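Speaker notes, Monday lunchtime slot, Nundale library

Okay, start slow. Wait for the sandwiches to settle. Ask who has a jar of something living at the back of the fridge (hands go up, they always do!).

I got into sourdough the winter I moved to Gomport, mostly out of boredom, and my first loaf could've propped a door open. Tell the brick story, but keep it short this time.

Then the old stuff. I've got a bakery ledger from Branus, started in 1884, and whoever kept it wrote down the weather next to every batch. I love that. Cold morning, slow dough. Read the bit with the frost.

Numbers, go slowly and write them on the board: 1000 grams of flour makes my usual two loaves. I feed the starter at breakfast and again before bed in warm months, once a day in winter.

Move on to storage. I used to be a glass-jar snob, and then I dropped one on the kitchen tile. These days I'm happy with any food-safe tub that has straight-ish sides and room for the starter to double. Leave the lid loose!

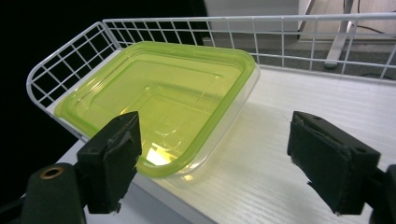

Can I leave my starter in the fridge while I'm on vacation?
Sure, two weeks is fine if you feed it right before you go, and it'll want a couple of feedings on the counter when you get back.

Pass around the rye from Rebane mill. Butter's in the blue cooler. Remember to mention the sign-up sheet by the door.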